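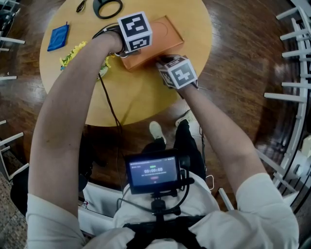
The Cester wrist tracking kit is made for people who want to compare grippers on the same task, without borrowing a robot arm for every try. You wear the kit and do the task with your own hands, and the recording gives you wrist paths which you can later play on the arm you want to test. A marker cube sits on the back of each wrist, held by a dark strap, and the printed square patterns stay readable for the camera also when the hands are busy with something flat, like a shallow box on a round table. The small monitor is on a mounting arm at the chest, so the timer can be read without turning the head. Before you press start it shows 00:00:00.

## What is in the kit

- 2 marker cubes, white, with wrist straps
- Chest harness with buckle, mounting arm and clamp
- Small monitor with black frame
- Head camera with wide lens
- Cable set
- Printed calibration sheet

Price is 495 euros for the complete kit. Spare cubes are sold in pairs only, please write to us.

## Which grippers we compared

We used the kit in May to choose between two parallel grippers for our packing cell, the Stekaslow and the Astetti. The Stekaslow opens wider and takes a box from the short end without problem. The Astetti is lighter and closes faster, but with thin lids it slipped more often, and we had to change the finger pads. For soft things such as folded cloth we liked the Astetti better. Both were mounted on the same arm and played the same wrist paths – this is the only fair way, in our opinion.

## Notes for use

Tighten the strap until the cube does not turn when you shake the hand. If it turns, you must calibrate again. Keep long sleeves away from the cubes, short sleeves are best. Very glossy light on the cube face can make the marker disappear for a moment, then the software fills up to 3 missing images and after that it stops the path.

Battery of the monitor is not included. Any Nazarenko battery of the 700 series fits.

The kit does not measure finger force. If you need force, ask for the glove version – it is in preparation and we have no price yet.

Orders and technical questions: Uliana Kovalchuk, by the contact form.

Page updated Wed 1 October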